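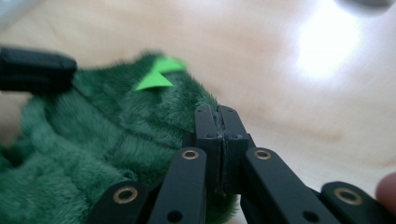 Green plush on a light wooden surface.

The Reduction

The letter said that the Province of Nenus must become smaller by 62 posts before the end of October. It did not say which posts. That part was for Daiane Guerra, who had worked in the Office of Personnel in Cetport for ten years and had a window facing the harbor.

She put the list on her desk and began with the people she did not know. This was easy for one morning. There was an inspector of scales in Wuda who had not sent a report since spring. There were two men who painted numbers on fishing boats. She drew a line under each name with a ruler, softly, so it could be erased.

After lunch the telephone rang. It was the inspector of scales.

"I heard that you have a list," he said.

"Who told you this?"

"My cousin drives the ferry. Am I on it?"

Daiane looked at the line under his name. She said that the list was not finished, and this was true.
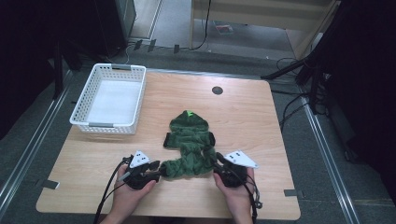
By evening she had 60 names. The building was quiet, only the heating made its small knocks in the pipes. She read everything again from the top. The woman who answered letters about pensions. The boy in the archive at Lumenta, who once found her father's birth record when three other offices had told her it was burned. She had put him there herself at four o'clock, between two drivers, and she had felt nothing.

She took the eraser and removed him. Then there were 59, and the minister wanted the paper at nine in the morning.

She thought about the archive, how cold it was, and how he had worn gloves to turn the pages. She thought about her own salary, which could pay for him and for half of one driver. She had never made that calculation before. It took less than a minute.

Daiane sharpened the pencil. At the bottom of the page she wrote her own name, in the same careful letters as the others, and after it the name of her post, because the form asked for it. Then she called Wuda, although it was late, to ask the inspector what he did all day.

Comments

marsh_reader: I worked in a personnel office. The ruler is correct.

Tove: Did he answer the phone? I want to know what he does all day.

oldferry: The cousin always knows first. Same on our island.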